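A Friday at the Plusthorpe furniture open day

I had wanted to visit the upholstery works in Plusthorpe for a long time, and in September I finally got my chance. The works opens its doors to the public one day a year. My colleague Bautista Herrera and I took the early bus from Komness, and we were at the gate before nine in the morning. There was already a small line of people, most of them older than us, and one family with a baby.

The visit is free, but you must write your name in a book and put on a paper badge. Then you wait in the canteen until your group is called. Our group had 19 people. The guide was Ivana Barrientos, who has worked in the cutting room for many years and now trains the new workers. She spoke slowly and clearly, for which I was very grateful, because the English of furniture has many words that I never learned at school. I wrote down "welt," "webbing" and "tack strip," and I had to ask about all of them.

We began in the wood store. It smells wonderful there, like a pencil that was just sharpened. The frames are made from beech that comes from a sawmill in Skundcombe, and each board must rest in the store before it can be cut. Ivana let us lift a finished frame for an armchair. It was heavier than I thought, and Bautista had to help me to put it down.

After this came the webbing room. Two men were pulling straps across the frames with a small wooden tool, always in the same order, first from front to back and then from side to side. One of them let a boy from our group try. The strap must be so tight that it makes a sound when you hit it with a finger, almost like a drum. The boy's strap made no sound at all — but everybody clapped for him.

The cutting room was for me the best part. The tables are very long and the cloth is laid out on them in layers. For a plain fabric the work goes quickly. For stripes or flowers the cutter must match the pattern from the back to the seat, and a lot of cloth is lost. Ivana told us that a customer should always ask for a piece of the cloth to take home and look at it in the evening, under the lamp, before deciding. In the shop every color looks different.

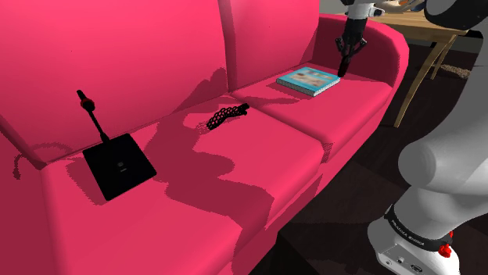
She also explained how cushions are filled. There are 3 kinds of filling at Plusthorpe, and we could press our hands into samples of each one. The softest was feather, which I liked at once, but you must shake it every day or it becomes flat. The firm foam keeps its shape and is better for people who have difficulty standing up. Bautista preferred the mixed one. We discussed this for longer than was necessary, and the group had to wait for us at the door.

At noon there was soup and bread in the canteen for 4 dollars. In the afternoon you could walk freely in the showroom and sit on everything. I asked one of the sellers about repairs, and he said that the works will cover an old chair again if the frame is sound. They have a chair at the moment from a house in Holloway that is more than 100 years old. It stood in a corner with its horsehair coming out, waiting for its turn.

If you want to go next year, wear closed shoes, because they do not let you into the wood store in sandals. The last bus back to Komness leaves soon after five, and the stop is on the other side of the bridge. We had to run for it.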